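What My Neighbors Eat for Breakfast (and When They Stopped Sitting Down for It)

Yetunde Mohammed, Food and Community Studies, final project report

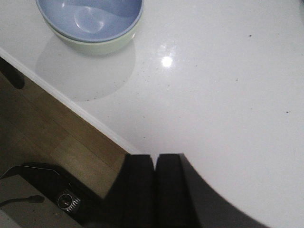

So my project started with cereal. I grew up in a house where breakfast was the one meal we all ate at the table, and when I moved into the dorms I noticed I was eating mine standing up, usually over the sink, sometimes on the stairs. I asked my roommate when she last sat down for breakfast on a school day and she had to think about it for so long that I figured there was a project in it.

My question was pretty simple: do people in Sutville eat breakfast sitting down, and if they don't, when did that change for them? I wanted to talk to people of different ages, because my guess going in was that it would be an age thing. Older people sit, younger people don't. I was partly wrong about that, and I'll get to it.

How I did it

I talked to 33 people in September. Most of them live in the Greladden apartments or on the streets right behind, where I've been renting a room this year. I put a note up in the laundry room and another one by the mailboxes, and I also asked people at the bus stop in the morning (7:40 is a great time to find people who haven't had breakfast, and a bad time to get them to chat with you!). Everyone got the same short list of questions, and then I let them talk. Fourteen people also agreed to keep a breakfast diary for me for a week, which meant writing down what they ate, what time, and where they were when they ate it.

I should say that I knew some of these people already. My instructor brought this up on my draft and she's right, it probably matters. People I knew were a lot more relaxed about telling me they had cold pizza.

What people eat

Toast won. I really thought it would be cereal, but cereal came in second, and after that it was eggs, then leftovers, then "just coffee." I went back and forth on whether coffee counts as breakfast and in the end I let people decide for themselves. Oatmeal was the one that split people the most – the ones who eat it eat it every single day and have strong feelings about salt.

A couple of the diaries were so good I wanted to print the whole thing. One man wrote down rice and a fried egg seven days in a row, and next to the last one he put "nice egg." Another person had a different breakfast every day and ate all of them in her car.

Where they eat it

Out of everyone I talked to, fewer than half said they usually sit at a table. The rest were at the counter, on the couch, in the car, on the bus, or at their desk at work. The couch was bigger than I expected. I had lumped it in with "sitting down" at first, then a woman in her seventies told me very firmly that the couch is not a table, so I made it its own group.

Now the age thing. Retired people mostly did sit at a table, yes. But so did parents with little kids, and some of those parents were only a few years older than me. The people who stood up or ate on the go were the ones with an early shift or a long ride. Several folks who work at the Vellon warehouse start before six, and they said they eat on their first break, out of whatever they packed the night before. One of them told me he used to be a table person and quit the month he changed shifts. He sits down for breakfast on his days off, with the radio on, and he called it his real breakfast.

That word came up a lot, "real." A real breakfast seemed to mean hot food, a plate or bowl, and a chair. It didn't have to mean company. I had been thinking of breakfast as a family thing the whole time because mine was, and plenty of people told me they like it best alone and quiet.

What I'd do differently

I'd ask about work hours right at the start. I only added that question partway through, so I had to go back and bug the first bunch of people again, and I never reached two of them. I'd also do the diaries in winter as well. Three people said they eat differently when it's dark out, and I have nothing to compare that with.

My diary sheets were too small too. People kept writing up the sides.

As for me, I kept my own diary along with everyone else (I didn't count it). I sat down twice that week. Since then I've moved a chair next to the kitchen window and I'm up to four or five mornings, mostly toast.

Thank you to everybody at Greladden who filled out a sheet, and to the Pylypenko bakery for letting me hang around by the door and bother people in line.

More student reports
Who Still Uses the Sutville Footbridge?
A Short History of Our Laundry Room Notice Board
Growing Tomatoes on a North-Facing Balcony
Packed Lunches, Then and Now

Contact the department | Copyright the student authors | Back to top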